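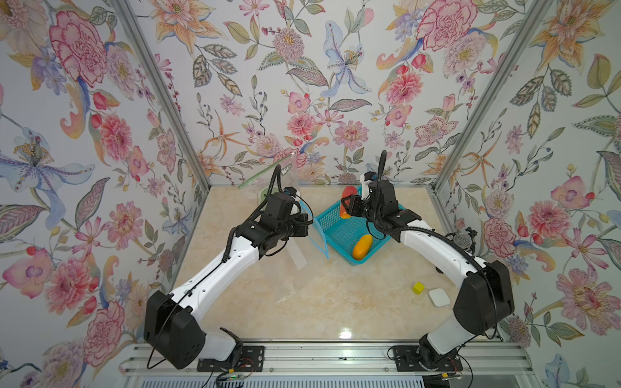 Drollisa Completes Two-Arm Gripper Comparison on Produce Handling

15 Oct 2021

Drollisa, a maker of tabletop robot arms and controllers, has finished a side-by-side comparison of two gripper designs on its paired-arm test bench. The work covered 1,156 attempts at handling fruit, thin plastic bags and small household items, and it will decide which gripper ships with the company's next bench system.

The first design, the Forik, uses wide flat fingers with a stiff return. The second, the Dow, has a narrower finger and a softer closing curve. Each was fitted to both arms in turn, so that every task was run with the same arm lengths, the same controller and the same operator settings. Tasks included lifting fruit from a shallow mesh basket with one arm while the other held a clear zip-seal bag, and moving items between the basket and the floor of the enclosure.

The Dow design completed more of the bag tasks. Its fingers closed on a single layer of film more often, and it needed fewer second tries when the bag had folded over on itself. The Forik design was stronger on round fruit, where its wider fingers kept the piece from turning during the lift. On mango and other long fruit, the two performed at nearly the same level.

"Customers have asked us for one gripper that can manage a bag and a piece of fruit in the same job," said Senga Baird, director of product testing at Drollisa. "The comparison shows where each design falls short of that. We have chosen to go forward with the Dow and to widen its finger plates before release."

Of the attempts recorded, 131 ended in a stop called by the controller, most of them when the grippers came too close together over the basket. Drollisa has changed the spacing rule in its Zutlow controller software as a result. The new rule slows both arms as they approach each other and lets the arm already holding an item finish its move first. Current Zutlow users will receive the change as a free update before the end of October.

The revised Dow gripper will go through a second round of bench work under the same task list. The widened finger plates will be tested in 5 thicknesses, and attempts with bags will make up a larger share of the total. The Forik gripper will remain available as a separate part for existing customers, with no change to its mounting pattern or cable connection.

A written summary of the comparison, including the task list and controller settings, is available on request from the Drollisa press office.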